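Home | Topics | A–Z | Recent entries | About

Filed under: Peacebuilding / Borders and land / Shared resources

Updated 25th November, by the site editor

The Penrose Water Agreement

The Penrose Water Agreement is a local deal between two farming districts, Ronero and Bama, over who gets to draw from the Grorkine river and when. It takes its name from the old pumping station at Penrose, where the talks were held, and it's one of my favourite entries on this site to keep up to date (I've rewritten it more times than I'd like to admit). It's small, it's a bit untidy, and it gets far less attention than the ceasefire that came before it, although I'd say it has done more for ordinary people's lives.

Background

The Grorkine runs for 359 kilometres, and for a good stretch of that it forms the line between the two districts. Ronero sits upstream on the higher ground and grows mostly fruit. Bama is flatter, drier and busier, with a market town and a lot of small vegetable plots. During the fighting the channels on both banks were left to fill with silt, several sluice gates were wrecked, and many families on the Bama side moved away.

When they came back they found that the upstream farms had dug new channels of their own. I don't think there was much malice in it – the land was lying there, the water was going past – but you can imagine how it looked to people who had just got home. The national peace settlement had plenty to say about policing, elections and prisoners. On water it had one paragraph, and that paragraph told the districts to sort it out between themselves!

The talks

The first meetings were held in July, in the middle of the dry season, and went badly. Bama wanted the old pre-war shares put back in full. Ronero wanted the new channels accepted as they stood. Each side had brought maps, and the maps didn't agree on where the river was, let alone who could use it.

What got things moving was a change in who was in the room. The district councillors stepped back and the people who ran the channels day to day took their seats. They argued just as hard, but about gates and hours and which week the apricots need watering, and those were things they could settle.

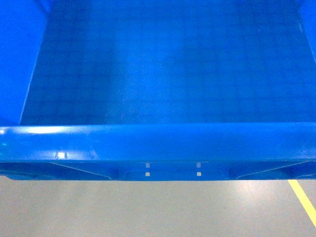
The text they agreed is short, and most of it is a rota. Ronero draws in the first part of the week and Bama in the second, with the split shifting in Bama's favour as the summer goes on. The new channels stay open, but their gates are locked on Bama's days and each district holds a key. Households that lost plots during the war were given first call on any land brought back under water, and 835 of them had put their names down by the time the list closed.

There was also a repair fund, paid into by both sides according to how much land they irrigate. I've seen this part praised as a clever bit of design, and I suppose it is, but it caused no end of rows. Ronero had more land under water, so Ronero paid more, and plenty of its farmers felt they were being fined for having stayed put.

How it has worked

Fairly well, with some big gaps. The rota has held through two dry years, and roughly 1000 hectares on the Bama side are being farmed again. The gates at Penrose were the first to be mended and people from both banks now use the road over them, something that would have been out of the question before.

On the other hand, the agreement covers surface water only. Bigger growers have been sinking boreholes, and there's nothing in the text to stop them. Tenants get no vote on the rota either, even though they do a lot of the watering, and women who work plots registered to a husband or brother are in much the same position. I'd put these down as the main weaknesses, and I've had a few messages from readers who'd put it more strongly than that.

Later changes

An extra page was added to let either side call for a review if the river drops below half its usual depth. It has been used once. The review lasted 50 days, by which time it had rained, and the shares were left as they were. The borehole question was put on the list for the next round of talks, and I'll update this entry when there's a date for them.

See also: Land return schemes; Cross-border markets; Local ceasefires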